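Help > Countertops > Stone Care

Stone Countertop Care: Frequently Asked Questions

By the Avport Stone & Tile customer desk
Updated October
57 shares | 4 comments

Which counters does this page cover?

Marble, granite, quartzite and limestone. Engineered quartz is a different product and has its own page. If you bought your counter from us and don't remember what it is, look at the top line of your invoice. The stone name comes first and the finish second, so "Jukow Gray, honed" is a marble with a matte surface.

What should I clean it with day to day?

Warm water, a few drops of plain dish soap and a soft cloth. Wipe it again with clean water and dry it. Soap that dries on the surface leaves a dull film, and most of the "my marble has gone cloudy" calls we get are about that film. It comes off with warm water and a little patience.

Can I use vinegar or lemon?

No. Marble and limestone react with acid. So do many bathroom sprays, toilet cleaners and descalers, so read the label before you buy. Granite stands up to acid better, but repeated use will wear down the sealer.

What is the difference between a stain and an etch?

A stain is something that has soaked in, and it is usually darker than the stone around it. Oil, coffee and red wine are the common ones. An etch is a change in the surface itself and shows up as a pale, dull spot or ring. Cleaning won't remove an etch. On honed stone you can often blend it in with a polishing powder. On a polished finish, larger etches need a professional.

How do I take out an oil stain?

Mix baking soda and water to a thick paste, spread it over the stain, cover it with plastic wrap and tape down the edges. Leave it overnight, then take the wrap off and let the paste dry fully before you lift it with a plastic scraper. Old stains may need three or four rounds. If there is no change after the fourth, call us.

How often should it be sealed?

Marble once a year, granite every two or three years. To check, put a spoonful of water on the stone and wait fifteen minutes. If the spot underneath has gone dark, the stone is taking in water and it is time to seal. Check near the sink and the stove first, as those areas wear fastest.

Which sealer do you sell?

We carry Fillov, in a small bottle that covers 100 square feet and a large one that covers 200. The average kitchen needs the small one. Put it on a clean, dry counter, leave it ten minutes and buff off everything that is left. Don't let it dry on the surface. Wait a full day before you put water or food on the counter.
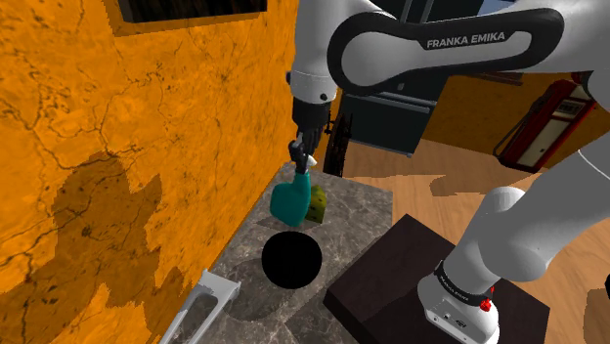
Is a scrubbing sponge safe?

The soft side is fine. Keep the rough side away from polished stone, because the fine scratches it leaves will show in low evening light. Steel wool should never be used on any stone we sell. Bits of it stay behind and rust.

What about the area around the sink?

Dry it at the end of the day. Hard water leaves a white crust where the counter meets the sink, and the usual lime removers are acids, so they are out. Soften the crust with a damp cloth laid over it for half an hour and work it loose with a plastic scraper. If the caulk is black or pulling away, replace it with clear silicone made for natural stone. Ordinary silicone can leave an oily edge in light marble.

Can I put hot pans on it?

Use a trivet. Granite will usually take the heat, but the sealer may not, and a sudden change in temperature can open a crack at a seam or a cutout.

Does the warranty cover stains and etching?

It covers faults in the stone and in our installation, including seams. It doesn't cover stains, etches, chips or damage from cleaners. The full terms are on form 1143, which came with your invoice.

Do you do repairs?

Yes, for chips, loose seams and refinishing. Repairs are handled from our Polishchuk Road shop, and home visits go out every Wednesday. Send two or three photos of the damage taken in daylight, along with your invoice number. In spring the wait can be up to three weeks.

4 comments | Share this page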